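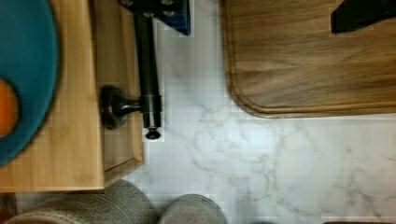

Llevaba desde julio queriendo ordenar la encimera y por fin me puse, con un café al lado y toda la pereza del mundo. Tengo la manía de dejarlo todo encima del mármol (el correo, las llaves, el pan de ayer), así que primero lo quité todo y luego fui devolviendo solo lo que uso de verdad.

La bandeja de bambú se ha quedado a la izquierda, con el bol verde azulado de la fruta encima, que me alegra la cocina cada mañana. La tabla de nogal estuvo años metida en un armario, ¡con lo bonita que es su veta! La compré en Gelier, me costó 97 euros y todavía me acuerdo de lo que me dolió pagarlos.

Entre una cosa y otra queda un buen trozo de mármol libre, y ahí pienso estirar masa de empanada hasta aburrirme. El cajón de los cubiertos lo dejo para otro día, que me da un poco de miedo abrirlo. Si alguien tiene un truco para las tapas de los botes, lo leo encantada en los comentarios.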